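The ministry said the crossing at Surdu had been closed for repairs. It said this at two in the afternoon, and by seven the road on our side was full of trucks with their engines off.

I had been a customs clerk for 27 years and I had never seen anyone repair anything at Surdu. The barrier was held up with fence wire. So when the radio said that a patrol from Pernaso had strayed over the river and been turned back "without incident," I went out to look at the river. It was low and brown, and you could have walked a cow across it.

A driver carrying onions told me he had heard shots. He had also heard, he said, that the shots were thunder. He had the second part from a soldier, and he repeated it carefully, the way you repeat a phone number.

By dark the bulletin had changed. There were now over 80 men in the patrol, and they had been repelled. I tried to picture that many men going through the reeds below my window while I ate my soup.
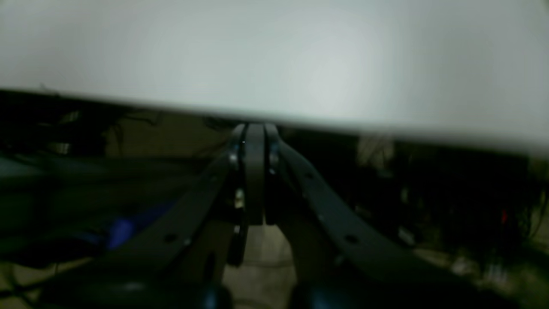 My sister, on the phone from Illa, wanted to know why I always had to pick at things. Their paper had printed a map with arrows, she told me, and people didn't go drawing arrows for nothing.

I asked her which way the arrows pointed. She went to find the paper and came back and said both ways.

In the morning a car came up from Plelero with a man in a good coat. He wanted my log for the previous day. I gave it to him. It said: onions, gravel, onions, one hearse. He read it twice and asked if I was sure I hadn't left something out.

I told him I could write down the thunder, if he liked. He took out his own pen and held it toward me, and waited.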